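Rasham fiber rollout, anyone actually connected yet?

cablemonkey71
Vondance says it passed 4000 homes in Rasham by November. OK but how many are live? My street got ducts in spring, cabinet went up, then nothing. Checker still says "coming soon". Called Tuesday, got told to check the checker.

dslrefugee
Live here, north side of the river. 300 down, 300 up, works fine. Install was quick once they gave me a date. Getting the date took forever.

portside_pete
"Passed" means a cable goes down the road. Doesnt mean you can order. Every telco does this, Clalum did the same in Baluyot and half of it was unsellable for ages.

cablemonkey71
Right but Clalum at least let other ISPs on the network. Vondance is closed, one provider, take it or leave it. How is that competition when the old copper is getting switched off

dslrefugee
Is it though? Before this there was one choice and it was bad. Now there's one choice and it's good. I'll take it.
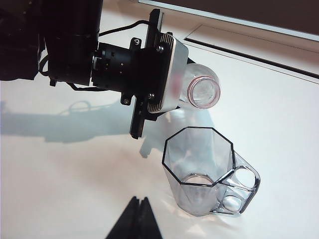 Also the price hasn't moved since I signed up. People keep predicting a hike and it keeps not coming.

portside_pete
Give it time. Promo runs out, then you see. Regulator should of made wholesale access a condition of the license, they had the chance and let it go.

quietloop
Disagree with pete. Force wholesale on day one and no one builds in a town this size. Open it after five years or so, fine. Baluyot is way denser, you can't compare.

portside_pete
They got public money for the rural part. That's the difference. If its all private cash then sure, keep it closed.

quietloop
Rural part only. Town center was their own money as far as I know. Happy to be corrected if someone has the filing.

cablemonkey71
Back to my question, anyone on the south side live? And is the 1000 tier real or just on the flyer?

tinroof
South side, been live two weeks. On the 1000. Get close to it wired, wifi is another story, their router is junk. There's a 2000 listed for business, didn't ask the price. Try ordering by phone after 6 pm, teh evening people can see the cabinet status.

cablemonkey71
Thx, will try tonight.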